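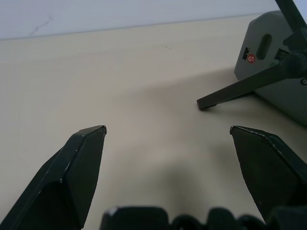
Photo: Shih-chieh Wan

Posting the table progress since a couple of people asked. Same table as before, the Brivberg, pale beige top. It's been up against the wall since we moved and I've finally started on the surface.

1/ Wiped the whole top with warm water and a little dish soap. Let it dry before doing anything else. There are still a few tiny dark specks up toward the wall side. Haven't decided if they're crumbs or marks.

2/ The faint streaks run lengthwise on mine and they don't wipe off. I'm leaving them alone. Pádraig Flanagan has the same table and says his has them too.

3/ If you want to sand, go light. I used 2000 grit on the underside first as a test and even that dulled it.

4/ Paid $89 for it secondhand from a guy in Neltley. He threw in 2 chairs, and one of those needs glue.

5/ The overhead light is the next problem. Lean over to work and your own shadow lands right where you're looking. Thinking of a clamp lamp on the left side.

6/ Someone asked about wax. I have a can of Wullinon paste here but haven't opened it. Will try it on the underside too, same spot as the sanding.

7/ Chair glue is clamped overnight. Lamp probably in July when I have the money for it.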